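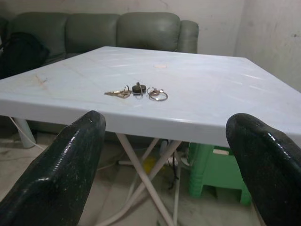 Sunday, October 25, 2020

Small furniture and hardware log, Omby room. Carried on from the previous page.

Folding table, white plastic, square top. Frame is the crossed tube type, X under the center of the top. Went over it this morning before deciding whether it stays on the inventory or goes to Harahap with the other pieces in November.

Top: smooth, slight gloss. Faint tan stains and some scuffing, worse toward the left side. Tried dish soap and a soft cloth first. Scuffs improved, stains did not. Baking soda paste, 18 minutes under a damp rag, then rinsed. Stains lighter but still there if you look across the top toward the window. Did not try solvent. The Multix cleaner on the shelf says to test on a hidden area, and the underside is textured differently, so a test there would not tell us much. Leave as is.

Center cap: small round beige piece near the back center of the top. Probably covers an umbrella hole. Did not pry it out. If somebody wants the hole, check first that a replacement cap can be bought, the color is already off from the rest of the top.

Rim: thick, rounded, no sharp spots found by hand. Reads a bit grayer than the top. Could be dirt, could be the plastic. Wiped twice, no change on the cloth after the second pass.

Frame: opened and closed it 50 times. No binding. One leg sits slightly high on the tile by the door and sits flat everywhere else, so I am blaming the tile. Put 156 N on the center with the sandbags and left it through lunch. No visible sag, nothing measured. Someone should repeat this with the dial gauge if the number is ever going to matter.

Keys: one bunch, kept on the table for now. Gold-colored key, small metal split ring, round dark brown fob, two larger rings linked together, small brass-colored piece clipped in with them. The two linked rings are loose enough to catch on a pocket. Suggest going down to one. I have not taken anything off the bunch.

The key opens the Lolus cabinet. It does not open the side door, tried both ways up. Spare for the side door is still missing from the hook.

Inventory tag for the table is 2596. The old sheet has that number against a stool, needs fixing on both copies.

To do: correct the sheet, dial gauge back from calibration, new hook label, ask about the side door spare. Table stays in Omby until then, folded against the long wall when not in use.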